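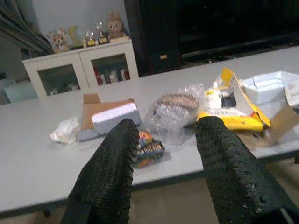
Rustden Celebrity News App: Review After a Full Subscription

Posted 6/28/20 by Britta Kröger
Filed under: Apps, Gossip, TV

I read a lot of celebrity news. I read it at breakfast and I read it when I should be asleep, and for years I did it by going down a row of bookmarks and closing pop-ups. Rustden says it replaces all that with one app. I signed up in April and have used it every day, first on my phone and then on an old tablet as well. I paid for it myself.

What it is

Rustden collects entertainment stories from blogs, magazines and TV sites and sorts them by person. You pick the people and shows you want to follow. Each one gets a page with the newest stories at the top and a timeline underneath. There is a daily digest, a rumor tracker, a saved folder and a comment section.

There's a free version with ads that lets you follow 10 names. The paid version takes off the ads and raises the limit to 1000, far more than I could ever use. I have 13 on my list right now and that already fills the digest most mornings.

Setting it up

Setup was quick. It asks for an email address and a password, then shows you a wall of faces and asks you to tap the ones you like. The wall leans heavily toward pop singers and people from reality shows. If you follow character actors or anybody whose big years were a while back, skip the wall and use search.

Search is decent. It handled misspellings well and found people under stage names and married names. It got confused by two actors who share a last name, and for the first week I was getting updates on the wrong one's divorce. There is a "Not this person" button in the corner of each story. I pressed it every time, and the wrong stories stopped after a few days.

The digest

The digest is what I paid for and what I'd miss. It comes once a day at a time you choose, and it puts repeats together. When a couple splits up and every site on earth runs the same statement from the same publicist, Rustden shows you one entry with the sources listed under it. You open the one you want. Before this I'd end up reading the same four sentences over and over on different sites, hoping for a new detail.

The grouping fails sometimes. During the reunion episodes of Tunden, I had one entry for the fight at the table, another for the fight backstage, and a third that was both fights plus an unrelated story about one of the cast selling a condo. Big messy stories with a lot of people in them seem to be too much for it.

The summaries are short and dry. Some readers won't like that. If you come to gossip for the jokes and the name-calling, you'll still have to click through to the blogs, and the app does make that easy. Links open in a clean reading view, with a button for the regular page.

The rumor tracker

Every rumor gets a label: Reported, Denied, Confirmed or Gone Quiet. You can tap the label and see which story moved it from one to the next, with times. I like this feature a lot more than I expected to. It's useful for pregnancy rumors, which I mostly don't want to hear about until someone has confirmed them, and you can set it so that anything below Confirmed stays out of your digest.

It's also good for keeping score on sources. One column I've read for years, Athanasiadis, turned up next to a long line of items marked Gone Quiet. I still read it for the writing. I just don't repeat what's in it at lunch anymore.

My complaint is that "Denied" covers too much. A lawyer's letter gets the same label as an unnamed friend telling a magazine that the couple are "in a great place." Those aren't the same thing and anyone who follows this stuff knows it. I wrote to support to suggest splitting the label. I got a polite answer saying it had been passed along, and so far the labels are the same as they were.

Blind items are handled badly. They get tagged with whoever the commenters guess, so a person can have a nasty blind item sitting on their page only on the strength of strangers guessing. You can switch blind items off in settings, under Content, and I'd recommend it. They should be off when you install it.

Notifications

Too many at first. With everything on, I got an alert when an actress changed her hair. Go into Alerts and set each name to Major Only. After that I got a handful a week and they were real news, like an engagement, an arrest, a show being canceled.

There's a quiet hours setting and it works. I set mine to start at 11 and the phone stayed silent overnight. On the tablet I had to set it separately. Settings in general don't carry over between devices, though your list of names and your saved stories do.

Comments

The comment section is about what you'd guess. It's moderated during the day and you can tell when the moderators go home. People are fairly civil on the actor pages and much less so on the music ones, where the fan groups go after each other. Blocking works right away and a blocked person stays blocked on every page. You can also hide comments altogether, and for a couple of pages I did.

I'd like a way to sort by newest. Right now you get "top" comments only, so the same joke from the first hour stays up there all day.

Account and privacy

You can sign in with an email or link a social media account. I used email. The linked version asks for permission to see who you follow, and I didn't want to give that. Two-step login is available, but it's buried under Account, then Security, then More. Turn it on.

By default your list of names is public, and so is your comment history. I found this out when another user replied to me about a show I'd never mentioned in a comment. Changing it takes one tap under Profile. There's nothing in the setup that tells you about it.

Canceling is done inside the app. I tried it to see, and it took two screens and one "are you sure." It let me keep the paid features to the end of the period I'd paid for, and signing up again brought my whole list back.

Compared with Grakton

I used Grakton for a year before this, so most of my comparison is with that. Grakton is faster. Stories show up there first, sometimes by an hour or more, and the photo galleries are much better. If red carpets are your main interest, stay with Grakton. Rustden shows small pictures and not many of them.

Grakton doesn't group repeats, though, and it has nothing like the rumor tracker. It also plays video by itself with the sound on, which got me into trouble in a waiting room. The search over there only goes back a few months. Rustden's timelines go back years for most people, and I've lost whole evenings reading through the timeline of one soap opera actor's marriages.

Grakton costs a little less. If you only follow a few names, the free version of Rustden costs nothing and the ads are no worse than on a regular website.

Problems I ran into

The app crashed on me several times in the first month, always when opening a long timeline on the tablet. An update came and it hasn't crashed on me lately. The phone version never did it.

Saved stories sometimes lead to a dead page if the original site took the story down. The app keeps the headline and the summary but not the text. For celebrity news this matters, as stories get pulled all the time, and those are the ones you want to look at again.

Dark mode turns the labels in the rumor tracker a gray that's hard to read.

Good
Repeats grouped in one entry
Rumor labels with the history behind them
Timelines that go back years
Easy to cancel

Not so good
Lists and comments public unless you change it
Blind items tagged by guesswork
Small pictures, few galleries
Settings don't carry over to a second device

Who should get it

People who follow a fixed set of names and want to keep up without checking ten sites. Start with the free version, fix the privacy and alert settings the same day, and see if you hit the limit on names. I've renewed mine. I took Grakton off the tablet and left it on my phone for awards season.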